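Home Kitchen Garage Yard Archive Contact

Make the police report easy before you ever need one

Our garage on Jardine Street got broken into in June, and I spent a whole evening on the phone with a very patient officer who kept asking me things I couldn't answer. What make was the drill? No idea, it was green. Serial number? Ha! So I've been getting my act together, and I'm passing along what I learned.

Start with the numbers. Go through the garage with your phone and photograph the plate or sticker on every tool that has one, plus one picture of the whole thing. My Pruswood sander had its number hidden under the dust bag (of course it did), and on the mower I had to lie on the floor with a flashlight.
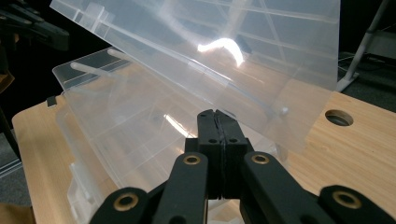 Vol. 3, No. 15

Email the photos to yourself when you're done, so they aren't all on a phone that could get stolen too. I put the case number in the subject line of mine, and now it's the first thing that comes up when the insurance people call.

Then mark your stuff. I bought an engraving pen for 15 dollars and scratched the same short code into everything, once where it shows and once where it doesn't. Don't use your Social Security number! People used to do that and it's a terrible idea now. Practice on a scrap first, my hedge trimmer looks like a raccoon signed it.

Receipts fade faster than you'd think, especially the shiny ones. I copy mine the day I get home. The one for the Drasavent compressor (354 dollars, ouch) was nearly blank by the time I needed it.
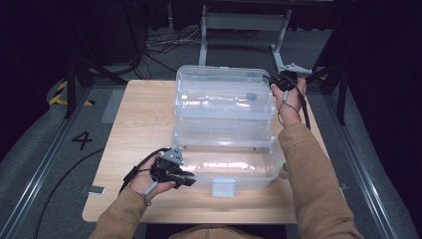 If you've lost a receipt, try the store. Prelunari Hardware looked me up by phone number and printed two of mine while I stood there, and a bank statement covered most of the rest.

And if you do come home to a forced door, stay out and call from the car or a neighbor's. I walked right in and started tidying, and the officer was nice about it, but I'd wiped down the exact shelf she wanted to dust for prints. Leave the mess alone until they say you can touch it. I still haven't found the good tape measure.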